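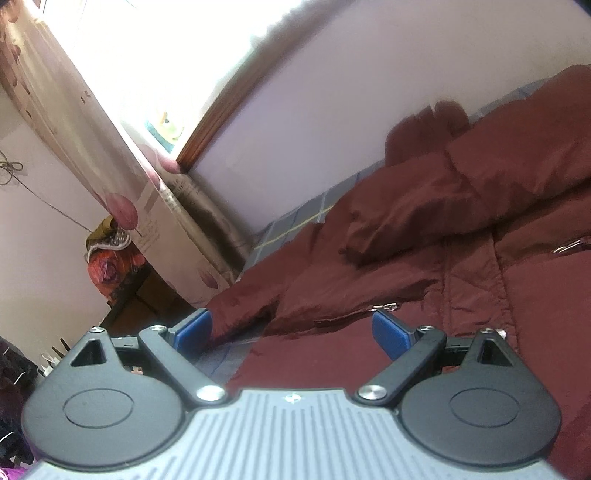

**Figure 3.** Small bedroom, bed with a maroon comforter.

### 4.2 Bedding weight and night-time room temperature

Households in Gostness and Korow kept a sleep diary for 60 nights. 128 households started, most finished. Each night they wrote down what was on the bed, whether the window was open, and how often they woke. Loggers took the air temperature every 10 minutes. Small bedrooms (Fig. 3) were treated as their own group, as they warm up faster once the door is shut.

Main result first. People in small rooms did not switch to lighter covers when the room got warmer. They opened the window instead, or just slept badly. Same pattern in both towns, a bit stronger in Korow where the housing is older and the radiators often have no valve at all. Comforter users woke more than blanket users on warm nights - on cold nights no difference we could find.

Diary gaps are a problem. Several Korow households skipped entries in April, when the heating was being turned off building by building, and thats exactly the stretch we wanted. We left those nights out and did not fill them in. Running the model with and without the affected homes gave the same direction of effect, smaller in the second case.

Bedding weight was self-reported. Maja Wróbel re-weighed covers in 2 of the Korow buildings and found people tend to guess too low, mostly for older quilts. No correction applied here, see Section 5. Pirihi data came in too late for this section and are only used in the appendix.

One more point on windows. Street noise was not logged, so a closed window on a warm night may mean noise and nothing to do with temprature. The Firkulach survey had the same gap. Diary version used throughout: 2018-06-30.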